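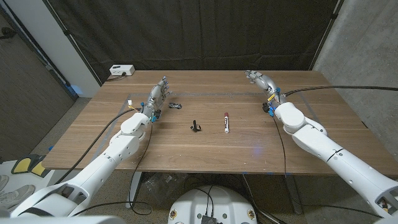

A marker pen, a black clip and a small dark grey object on one of the tables at the Ninby study rooms.

Ninby study rooms to introduce a clear-table rule

June 1, 2024

Users of the shared study rooms at Ninby will be asked to clear all tables at the end of each session under new arrangements announced by the Shearer Centre, which manages the building. The rule covers every item brought into the rooms, including pens, clips, toys, chargers and other small belongings.

The change follows a review of lost property carried out in May. The centre recorded 322 items handed in at the front desk over the past year, of which only 80 were reclaimed by their owners. Stationery made up the largest group. Small toys, keys and parts broken off other things accounted for much of the remainder.

Eilidh Chisholm, who is responsible for the rooms, said that most of the items were of little value but that sorting them had become a regular task for staff.

"A single pen on a table is easily dealt with," she said. "When the same thing happens in every room at the end of every day, it takes up time that should be spent on preparing the rooms for the next group. We are asking people to look over the table before they leave, and to take with them whatever they brought."

Under the new arrangements, each room will have a shallow tray beside the door. Items found on a table after a session will be placed in the tray and taken to the front desk the following morning. They will be kept for 2 weeks. Unclaimed stationery in working order will then be passed to the Nernent homework club, and anything else will be recycled where possible.

Marker pens are to be returned with their caps on. The centre has asked users to check the type of pen before writing on any surface, after permanent ink was found on two of the wooden tables in the Cellik Room earlier in the year. Both tables have been refinished at a cost of £829, which was met from the maintenance budget.

Tape may still be used to mark out areas on the tables, and groups that meet regularly may leave it in place between sessions by agreement with the front desk. Power strips that belong to the rooms should remain where they are. Leads and cables brought in by users should be removed at the end of a booking unless the room has been reserved for consecutive days.

No charge will be made for items left behind, and existing bookings are not affected. Groups that repeatedly leave tables uncleared may be asked to finish ten minutes before the end of their booked time.

Property handed in before the new arrangements take effect may be collected from the front desk during opening hours. Owners will be asked to describe the item and to give the name of the room in which it was left. Enquiries about larger items should be made to Ms Chisholm's office in writing.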